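4.3 Shared table work: rules for the operator and the second person

This section applies whenever the Stultell upper body is powered and a second person is seated at the same table. Read section 4.1 (stop circuit) and section 4.2 (speed limits) first.

CAUTION: The wrist brackets extend beyond the outline of the hand. Measure clearances from the bracket and its cable, never from the fingertips.

Before power-on

1. Lay the mat flat on the table. All bottles must be on the mat or held by the second person.
2. Route floor cables away from the operator's standing position.
3. Set the arm speed to 12 per cent. Do not raise it while anyone is seated within reach.
4. Agree who holds the stop button. The name goes on the session sheet.
5. Check the cable loop at each wrist. It must not reach the mat at the lowest working height.

Note: Bottles may lie on their sides or stand upright. Caps stay on throughout.
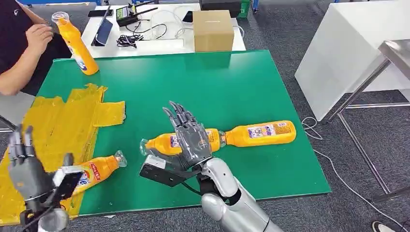 Text and revision: Kevser Dönmez
Checked by: Natnael Bogale
Applies to: Stultell upper body, Asow hand set, issue 2

During work

6. The second person places or steadies a bottle from the side of the table, with forearms low and clear of both hands. Reaching across between the hands is not allowed.
7. One bottle is handled at a time. If the second person is holding a bottle, the hand nearest to them stays raised and open.
8. Approach a lying bottle from above, palm down. Stop the descent 80 mm over the mat and check the finger spread before closing.
9. Where two bottles lie end to end, confirm which one is the target before the hand goes below that height.
10. If a bottle rolls, let it roll. Press stop before anyone reaches for it.

CAUTION: Film, bags and wrapping can catch in the finger joints. Keep a hand raised when it is over loose sheet material - do not close it there.

Handing over

11. Both parties say "clear" aloud. A nod is not sufficient.
12. The arms go to the rest position. The second person then takes their hands off the mat.
13. Record any contact between hand and person, however light, under code 178.

Note: A change of seated person counts as a new session. Repeat steps 1 to 5 - the stop button holder may stay the same.

For changes to the speed limit, apply to Bontu Birhane in writing. Verbal permission is not valid for this section.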